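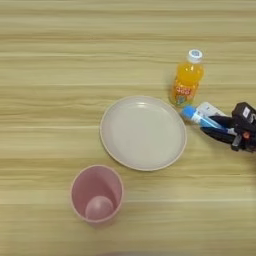 Wednesday, late

Third day with the Adeseo gripper on the right arm. The Zedus one is back in its case with the old pads still on it. I want to get the numbers down before I forget which run was which.

Started at half past eight. Calibration took until nearly ten because the new mounting plate sits a bit lower than the old one and the tool offset was wrong in the config. I had typed it in from the drawing. Dirk measured it again with the calipers and we were 3 mm out. After that the arm stopped pushing things into the table.

Same items as last week, as far as possible: plate, cup, orange drink, toothpaste. Dirk wanted to add a fork and a sponge and I said no, not until both grippers have done the full set. We can add things later. If we change the items now the Zedus runs are no use.

The toothpaste is still the one that tells me the most. It's soft in the middle and stiff at the cap end, and it never lies quite the same way twice. With the Zedus I had to grab it close to the cap or it would swing. The Adeseo fingers are longer and you can come in from the side at a low angle and just close. I did most of the morning that way. It gripped on the first close more often than not. When it failed, it was mostly because I came in too high and the fingertips slid over the top.

The drink bottle is the opposite. The Zedus was very good at it, and I could pick it up without thinking. The Adeseo wants to be square to the bottle, and if I'm a few degrees off, it turns the bottle before it closes. Knocked it over four times before lunch. Dirk says lower the closing speed. I lowered it and it was better, but then every run takes longer, and Fonseca are going to look at cycle time first. They always do.

Cup is fine with either one. Plate is bad with either one. The rim is too low to get a finger under from the side, so I have been tilting the wrist and pinching it from above, and half the time it slips back down. I don't think that is a gripper problem. Probably we need thinner fingertips. I wrote to Adeseo to ask if they sell them separately.

Lunch at the desk. Cheese sandwich and the end of the soup.

In the afternoon we ran until the log said 158 attempts for the day. I had hoped for more. The total is now 1197 with both grippers together, and Fonseca asked for 1301, an odd number that came out of somebody's spreadsheet, and I have stopped asking about it. One more day should do it if nothing breaks.

Around three the head camera started dropping every few seconds. I thought it was the USB hub again and swapped it, no change. Then Dirk wiggled the cable where it goes through the neck and the picture came back. The clamp was pinching it. He padded it with a bit of foam and it held for the rest of the day. I have ordered a longer cable anyway. The view is good when it works. It is high enough that I can see into the cup, but judging height over the table from that angle is hard, and I think half my misses with the toothpaste come from that. A second camera on the wrist would help. There is one in the cupboard from the Doltirstead job, without a bracket. I could print one tonight — no, tomorrow, the printer is out of filament.

Grip force: left it at 50 percent all day. Tried 60 on the toothpaste for a few runs and didn't like what it did to the tube. Went back.

If I had to choose today I would take the Adeseo, mostly for the reach. Dirk would take the Zedus, mostly for the bottle. We didn't argue much. He has to drive to Doltirstead in the morning so I will be doing the resets by myself until noon.

To do: back up today's log, charge the spare pedal, email Fonseca about the plate. Find the small hex keys.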